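Second progress report to the Stendora Fund
Project: Linen and laundry scheme for families in short-stay housing, Zarnville
Prepared by: Kaan Toprak, project lead
Date: 15 September 2021

Your letter asked for a report on what has changed since the scheme started. I'll set out what we did and what we spent, but I'd ask you to treat the word "changed" with some care. We promised fewer missed school mornings and lower washing costs. On the second we have something to show. On the first I am not persuaded, and I wrote half of the original bid.

The scheme lends bedding to families placed in short-stay rooms and pays for their washing at the Grosell laundrette for the first 12 weeks. Before it began, most families were buying cheap sheets on arrival and leaving them behind when they moved. Some still do. The laundrette agreed a fixed price per load, which has held so far, and the manager has been fair about lost tokens.
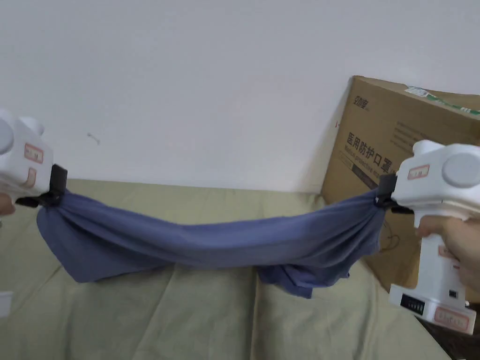
Have the tokens cut what families spend on washing?
For those who use them, the weekly cost falls to almost nothing while the tokens last. What happens once they run out is a different matter, and we have very little on it because families move and stop answering our calls.

Spending on tokens and bedding to date stands at 3173 pounds. That is under the budget line, and I would rather you didn't read it as thrift. Take-up was slow in the first month. Two housing officers didn't know the scheme existed, and one told families it was only for people with babies. We have since put a sheet of paper in every welcome folder, which ought to have been done at the start.

The bedding itself has been a mixed business. The supplier, Baysal, sent fitted sheets that shrink if washed hot, and the laundrette washes hot unless told otherwise. We asked for replacements and got half of them. The pillowcases have worn well. The duvet covers have buttons, which everyone dislikes, me included,
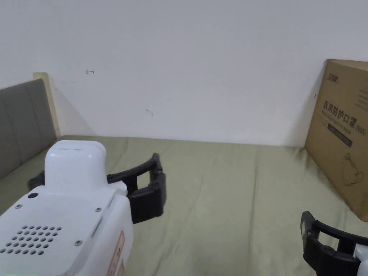
and I doubt we would order them again at any price. Poppers cost slightly more per cover. The saving we made looks foolish when set against the buttons we now pay to have sewn back on.

There is also the matter of returns. The bid assumed that 90 per cent of sets would come back when a family moved on. I never understood where that figure came from and can find no working behind it in our files. Families are often moved at short notice, and a set of bedding is a useful thing to take with you. My own view is that we should stop calling it a loan and plan the money as if every set is a gift. You may see that differently.

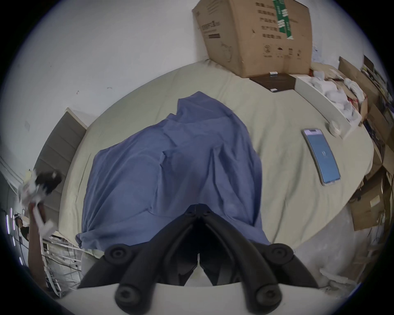
Blue cloth on a bed with a pale sheet.

On school mornings, the bid said that clean uniforms and settled bedrooms would improve attendance. It is a pleasant idea. The schools have given us attendance marks for the children whose parents agreed, but the same children also changed address, and in some cases school, within the same term. Any movement in the marks could come from that. I have been urged to put the better-looking half of the table in this report and I have left the whole table out until somebody can tell me what it means.

What we can report is what parents say. Several told us that having a bed made up on the first night mattered more than the tokens. One father said he had used his tokens mainly on coats. The form we gave families had no box for coats, so he had ticked "other" every week, and for a while we thought we had a problem.

Notes from the laundrette visits

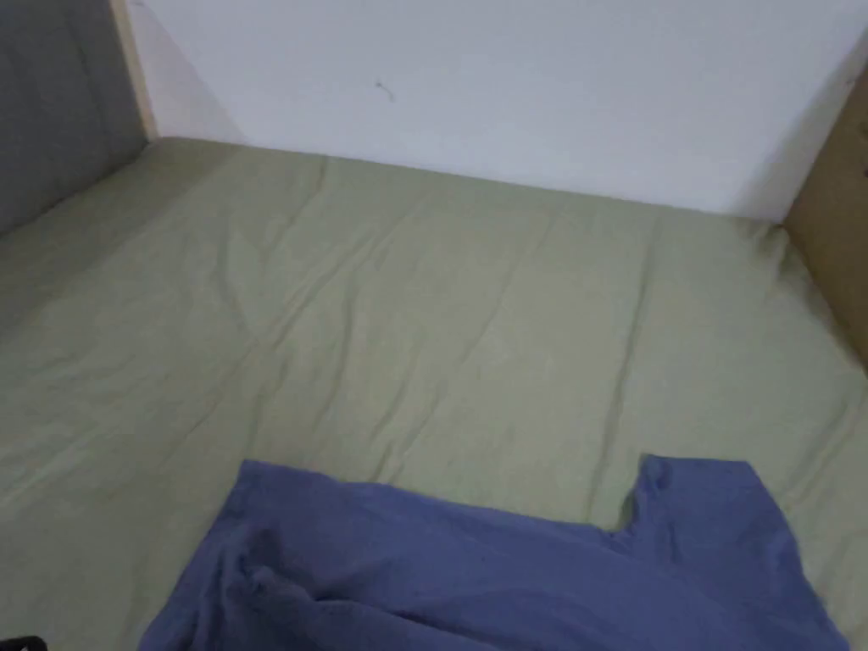
By Sinan Sönmez, family support worker

I was asked to add a page on the practical side. I visit Grosell at opening time, which is when our families tend to go — the machines are free and the older children can be walked on to school afterwards. The dryers are the weak point. The token covers a wash and one drying cycle, and one cycle won't dry a double duvet cover. People then pay for a second cycle or carry it home damp to a room with no airer.

I have asked whether the token could cover two cycles. The laundrette will agree if we pay more per load, and that is Kaan's decision. I'd support it, though I'm wary of adding things to a scheme before we know which parts of it anyone would miss.

Airers would be cheaper. They are also bulky, and two of the housing blocks don't allow washing to be dried in bedrooms. The rule is widely ignored. I'd still want it in writing that families won't be charged for breaking it.

Next steps: we will settle the question of dryer cycles with Grosell, chase Baysal for the remaining sheets and send you a corrected budget in October with the returns line taken out.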